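Friday, workshop notebook, laundry and folding bench

Started at 9 with the dark garments, which I have been putting off all July. The light ones are done and written up (see the earlier pages, Chaimae's handwriting, much neater than mine), and I had got used to how pleasant they are to work with. You can see every crease in a pale shirt. With the black ones you really have to look, and by the middle of the morning my eyes were tired in a way they never were with the Trikano whites.

For anyone picking this up after me: the pile is the mixed lot from Midanell, 31 pieces, all soft jersey or sweatshirt weight, most of them black or as near as makes no difference. I gave everything a good shake before it went in the pile, and I would recommend doing the same, because fabric that has sat in a bag over a weekend holds its old folds stubbornly and will go back to them the moment you let go of it.

The main thing I want to get down while it is fresh is how to find the front. On a printed shirt this takes no thought at all. On a plain black one that has been dropped in a heap you can turn it over and over and still not be sure what you are holding. What I ended up doing was looking for the neck label first, and then for a logo if there was one, and working out the rest from those two. Once you have the label you have the collar, once you have the collar you have the shoulders, and from the shoulders the rest comes along fairly willingly. Going from the hem upward I got it wrong again and again – twice I had a shirt laid out beautifully, only to find I had a sleeve tucked up inside it.
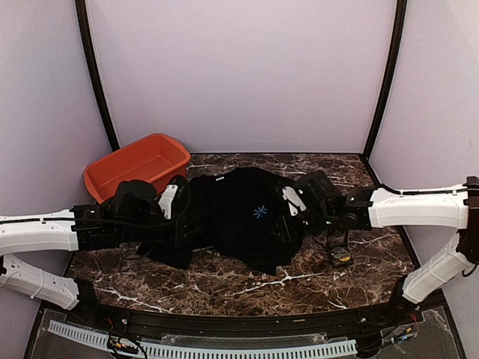 I also tried pulling a heap flat from both sides at once, which I had high hopes for. It is fine on a garment that is only loosely bunched. If there is a twist in the middle, though, pulling just tightens it, and you are better off letting go, lifting the whole thing by the shoulders and laying it down again. Chaimae Ragab told me this in the spring and I wrote it down and then forgot I had, so I am writing it down a second time.

A word on the worktop. Marble patterns are lovely to look at and I still like them, but dark cloth on a dark brown top is hard going, and the edge of a sleeve simply disappears. I wiped down between pieces to keep the lint off. Lint shows on black like nothing else, and the lint roller in the drawer is down to its last few sheets. The good ones come from Baumgart, order code is taped inside the drawer lid.

Folds: I stuck to the plain one, sides in, sleeves back, bottom up to the collar, then over once more. The sweatshirts don't care for the last turn and spring open, so I left those at one fold fewer and stacked them separately. Three pieces went back in the pile unfolded. One had a seam that pulled everything to the left however I laid it, and the other two I just lost patience with, to be fair to them.

Still to do:

Rest of the Midanell lot, sweatshirts last.
Ask Stelurham whether the 138 they promised are coming folded or loose.
New lint rollers, and a paler cloth to lay over the top for the dark pieces, if Chaimae can spare the cream one.
Copy the label-first note onto the card by the door.

Stopped at lunch and left the pile covered with the old sheet.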